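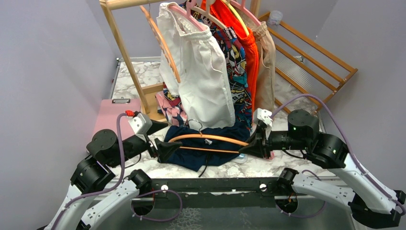

Un cintre orange tenu par deux bras robotisés.

Ligne 40 : les anciens tickets refusés dès septembre

Tarnanine — Fini le ticket carton sur la ligne 40. À partir de septembre, les valideurs des bus n'accepteront plus que la carte Mivar ou le paiement sans contact. Annonce faite hier soir par le réseau Genden, en fin de réunion publique, devant une salle déjà à moitié vide.

Les carnets non utilisés restent échangeables pendant 3 mois au guichet de la gare routière. Pas à bord, pas chez les buralistes. Le solde est reporté sur la carte, sans frais. Pour les carnets entamés, même règle, à condition de présenter la couverture.

« On a encore 323 abonnés qui roulent au coupon papier, on va les appeler un par un », assure Abla Hattar, responsable de la ligne. Un courrier est parti la semaine dernière. Certain l'ont reçu, d'autres non, d'après les échanges dans la salle.

Côté conducteurs, plutôt du soulagement. Moins de monnaie à rendre, des arrêts plus courts place Zhuravel, où ça bouchonne tous les matins vers 8 heures. Costel Softić, au volant sur la 40, demande quand même une période de tolérance. Refusée pour l'instant.
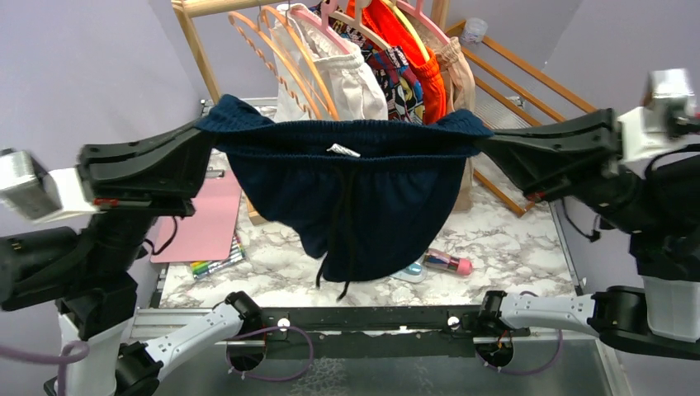
Peut-on encore payer en pièces à bord ?
Jusqu'à fin août, au tarif habituel, en faisant l'appoint. Ensuite il faudra une carte Mivar ou une carte bancaire sans contact.

Reste la question des scolaires. Leur carte sera envoyée à domicile avant la rentrée, promet le réseau, et la photo de l'an dernier sera reprise d'office. Kalliopi Atanasov, mère de deux collégiens, attend toujours celle commandée au printemps — dossier « en cours de traitement », lui répond t-on.

Horaires et arrêts inchangés. Le terminus provisoire côté marché est maintenu jusqu'à la fin des travaux de voirie. Guichet ouvert de 9 h à 17 h, fermé le midi.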